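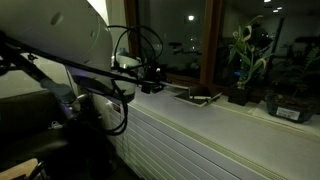
Window ledge, second round. Continues from the entry on the blinds.

Purpose of today: settle what stays on the ledge, what goes to the bench, and whether the fern can live this close to the glass. Hui-mei wants the ledge clear enough to wipe down. I want the plants left in the light.

Current contents, going from the middle towards the right-hand end: one flat dark item with a pale border, the lucky bamboo in its small dark square pot, the fern in the dark rectangular planter. The flat item belongs on the shelf and has been sitting askew there since the last tidy. Moved at 14.20.

Bamboo. Some of the leaves are pale and twisted. Maj-Britt Wikström thinks tap water; I think draught from the frame joint. Change one variable only: filtered water from now on, pot stays where it is. If the new growth comes through green we have an answer, and if it doesn't, shift it along the ledge and start again.

Fern. No complaints. Fronds are now well up against the right-hand side. Planter keeps its label on the front so that whoever waters can find it. The print on the label is too small to be useful, so I have copied the watering interval on to the sheet inside the cupboard door. Feed is the Suketmont liquid, 2 ml to 2000 ml of water. Do not use the Herau granules on this one, they cake on the surface.

Blinds. Stacked along the front edge of the ledge for the time being. Slats want wiping individually with a damp cloth, no solvent. Drop measured at 138 cm, written here because I have now measured it twice and lost it twice. Cord to be checked before anything is rehung. Hovland stock a replacement but the lead time is long and I would sooner repair.

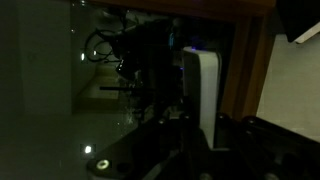 Clasurora annexe, March

Frame. Brown wood, finish smooth, tone a little uneven, lighter where the light falls on it. Went over the upright and the horizontal above it with a fingertip and found no lifting. The corner joint is the place to watch. Ran a strip of tissue along it with the window shut: slight movement at the corner, none further down. This supports the draught theory but does not prove it, as the door was open for part of the time. Repeat with the door shut.

No filler until that is done. If filler is needed, use the tinted one and try it on an offcut first - the last match dried too red.

Ledge surface. Pale grey-white surface, sound as far as I can tell. One pass with the mild detergent, then clean water. Lift the planter, don't slide it; there is grit under the base.

Outstanding:
Hui-mei Peng to check the blind cord and say repair or replace.
Self, tissue test again, door shut, note wind direction.
Maj-Britt, filter jug, and a tray under the fern that can hold up to a day's run-off.
Felt pads for the planter, size not yet measured.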